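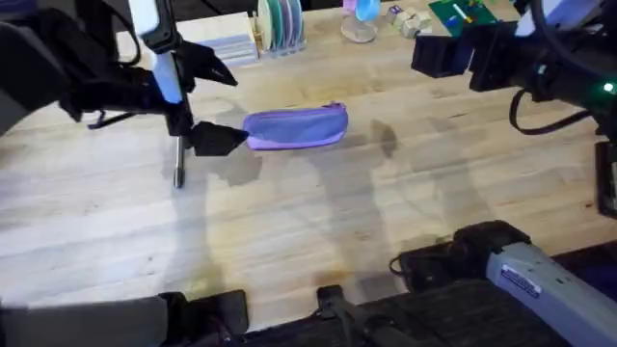

The clinic in Lundside opens at seven on Tuesday mornings, and by a quarter past the four chairs in the waiting room are usually taken. Most of the people in them are past sixty. They have come about dentures, or about the teeth they have left.

Zeyu Shi took over the practice in May from a dentist who had run it alone for decades. The patient list was long and the appointment book was thin. Many of the older patients came in only when something hurt, and by then the choice was often between a root canal and an extraction.

"I was pulling teeth I could have saved two years earlier," Shi says. "People here had been told all their lives that losing them was normal."

The change Shi made was a small one. Anyone over 60 can now book a 20-minute check without a cleaning, an X-ray or a bill for either. If something needs work, the patient leaves with a written price and a second date. In the first season 69 people used it. Most needed a filling or a new fit for a partial denture.

Cost is still the first thing people ask about. A reline, where the inside of a denture is reshaped to match the gum, runs $300 at the clinic and can be paid in three parts. Patients from Lirncombe, on the other side of the river, drive over for it.
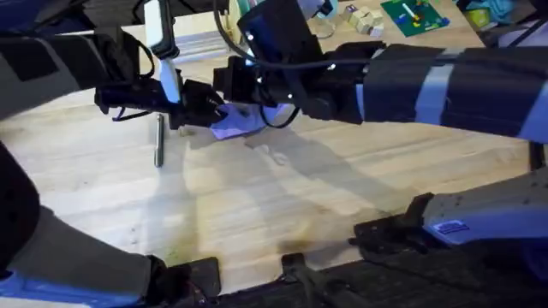 Adwoa Sowah put off her own reline for a whole winter and says she regrets it. She ate soup and soft bread, lost weight, and told her daughter she just wasn't hungry. The sore spot under the plate took a week to heal once the fit was right.

Dry mouth is the other common complaint. It often comes from blood pressure pills or antidepressants, and it makes cavities near the gum line much more likely. Shi asks every patient to bring a list of medications, and sometimes calls the pharmacist while the patient is still in the chair.

Joaquim Salgado, the hygienist, spends a good part of his day on brushing. Patients with arthritis have trouble with a thin handle, so he shows them how to build one up with foam tubing from the hardware store.

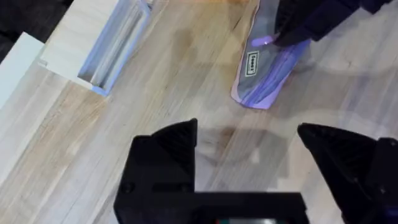 What to bring to a first check

Bring a list of your medications, with doses. Bring your dentures, even if you have stopped wearing them, and the case you keep them in. If you have had a joint replaced or take a blood thinner, say so when you call. Evening checks are by phone booking only.

More in Health
Choosing an electric toothbrush
Yuxi Pan on getting hearing aids at 50
When a wisdom tooth can stay
The Ustorov walking group starts again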